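We use cookies to keep you signed in and remember your settings. Accept all | Manage

Tove Blöndal
14 February 2025

OK I have become a person with opinions about folding T-shirts and I need to share them with you all!! Short thread.

It started in December when I pulled 17 shirts out of one drawer looking for the gray one. The drawer wouldn't close again. I sat on the floor and laughed, then I got to work.

First thing: fold on the bed. I used to do it on my lap in front of the TV and everything came out as a sort of potato. A bed with only the fitted sheet on is the best folding table in the house, so laundry day is now also sheet day.

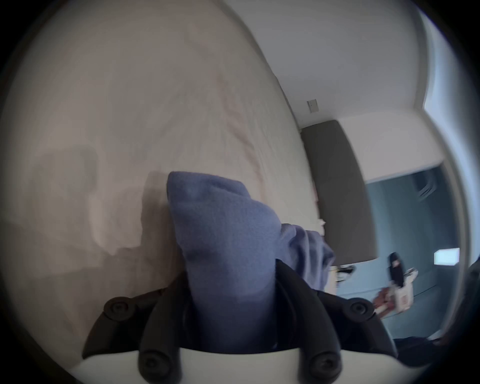

Second thing: one shirt at a time! Leave the rest in the basket. I used to dump it all out in a heap and then lose heart by shirt 4.

Knits are the fussy ones. Flatten the body with your palms, working from the middle out, and get the hem straight before you even think about the sleeves.

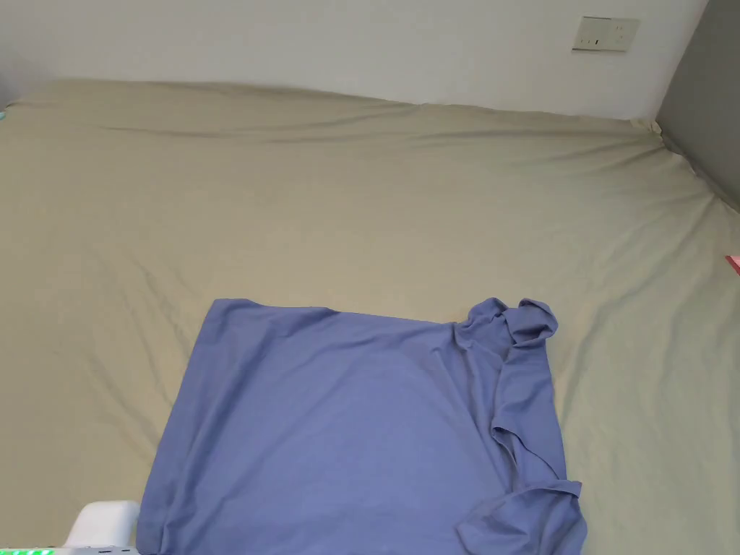
Sleeves go in toward the middle, then the sides, then fold up from the bottom until it's a little packet that can stand on its own. If it flops over, open it up and go again. Mine flopped a LOT the first week.

Periwinkle goes between the blues and the purples in my drawer, and yes, I will argue about this (hi Oluf Hedegaard, I know you'd put it with the grays).

The drawer closes with one finger now. I keep opening it just to look! Socks are next, send me your sock methods please.

Recent from Tove Blöndal
The gray shirt has been found
Pillowcases: inside out or not?
18 hangers and where they all went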